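Ziad Masri has spent 17 weekends on the grippers, and the workshop smells permanently of solder and someone's lunch. He began in September with a drawing on a pizza box. Version 10 finally closes without pinching its maker.

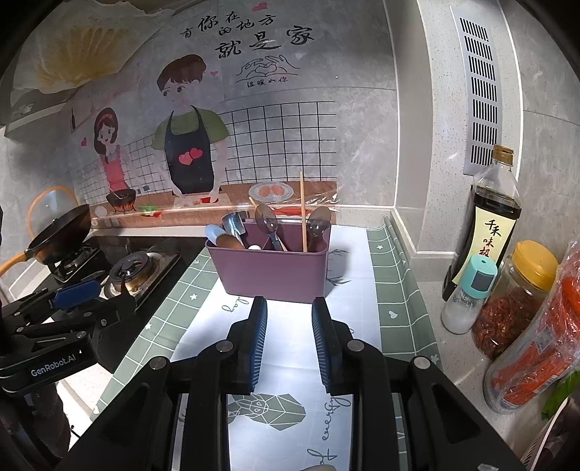 Kitchens, he says, are where confidence goes to die – every spoon is a different shape. Marit Grønli, who shares the bench and the rent, has spent $229 on bolts and would like some of it back.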